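Wood, Gloss and Glare: The Long Tabletop

Gallery by Gudrun Torvik

I have been photographing wooden surfaces for years, mostly in kitchens and old offices, and I still get a little silly when a really good one turns up. The long tabletop in this set is one of the best I've had in front of me! It's reddish-brown, glossy all over, and so full of streaks that I kept moving my head from side to side just to watch the color change. Shinji Ebihara calls this kind of finish "wet cherry candy," and I've stopped arguing with him.

The whole gallery runs to 26 pictures, chosen from 294 (it took me most of December, with Reiko Hirano looking over my shoulder and voting for the darker ones). The desks and counters from Cinmont are on the first page, and the benches from Romirer come after this one. Click through slowly if you can. Grain like this needs a big screen, and my old laptop flattened everything to plain brown.

Two views of the long one:

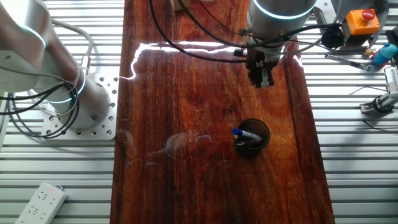
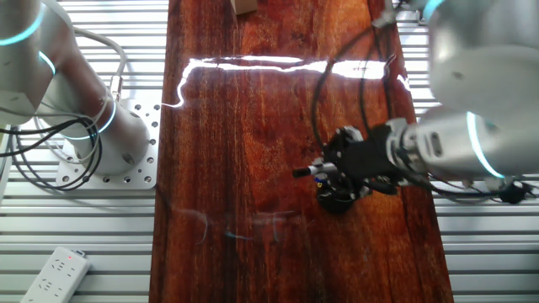 Glossy reddish-brown wood with a jagged band of light across the upper part. The black cup for pens is in the first view; look for the knots and the orange-amber grain in the second.

I love that band of light. Dwight Charbonneau, who taught me most of what I know about finishes, would have me hang a sheet over the window and get rid of it, and for a catalog he'd be right. But a lacquered top lives on its reflections, and I'd much rather see the shine with its ragged edges than a surface that could be printed paper. There are softer reflections too, down toward the middle, and they took me a while to notice.

The pen cup is a favorite of mine as well. It's round, it's black, it has a thin rim, and against all that warm color it looks wonderful. I now want one for my own desk, which is pine and much paler (and covered in mail).

Amirhossein Zamani has asked for prints of the streakiest pieces, so I'm doing a small run of 40 at the Kaczmarczyk shop, on matte paper, which sounds backward for glossy wood but holds the dark reds beautifully. The test sheets are pinned up in my hallway now.

Next page: the Romirer benches, all oak, with one very handsome dent.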